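Trurnlow Skin and Home Tips

Looking after the cloths, brushes and pots you use on your face

Most advice about skin starts with what to buy. This page is about the things already in your bathroom that touch your face every day, and how to keep them clean.

Face cloths

Use a fresh cloth each evening if you wear make-up or sun cream. If your skin is bare most days, you can stretch it to two evenings, provided the cloth dries fully in between. A cloth left in a heap by the basin stays damp overnight and smells sour by morning.

Muslin is kinder than towelling for taking off a balm or an oil cleanser. Wet it with warm water, wring it out and press it on the skin for a few seconds before wiping. Don't scrub. The weave does enough by itself.

Wash new muslin twice before its first use. It shrinks a little and goes softer.

Washing and folding

Wash face cloths at 60 degrees with an unscented powder. Leave out fabric conditioner, which coats the cotton so that it takes up less water. It can also bother skin that reacts to perfume. Old balm stains come out better if you rub in a drop of washing-up liquid first and leave it for an hour.

Dry them on a line or over a rail. Fold when fully dry and keep them in a drawer or a lidded box, away from the shower.
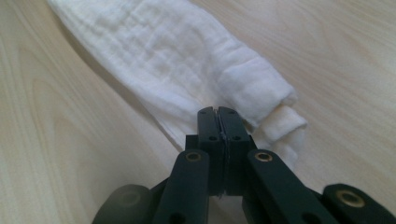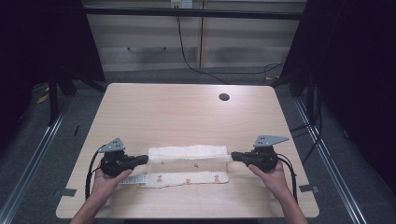

Make-up brushes

Foundation brushes want washing once a week, powder brushes once a fortnight. Use baby shampoo and lukewarm water, and keep the water below the metal collar or the glue will go. Squeeze out the bristles, reshape them and lay the brush flat with its head over the edge of a shelf. Standing it upright in a mug lets water run down into the handle.

Sponges don't last. Replace them every couple of months, and sooner if they tear or stay stained after washing.

Pots and tubes

Look for the small open jar symbol on the label. 6M means six months from opening, 12M means a year. Write the month on the lid in marker pen when you open it: "February" is enough.

Take cream out of a pot with a clean spatula or the handle of a teaspoon. Tubes and pumps need less care, but wipe the nozzle now and then.

Vitamin C serum goes brown with age. Keep it in a dark cupboard, tightly closed, and throw it away once the colour has turned.

Pillowcases

Change them once a week, or twice if you put a heavy cream on at night. Turning the pillow over halfway through the week gives you a clean side for the remaining nights.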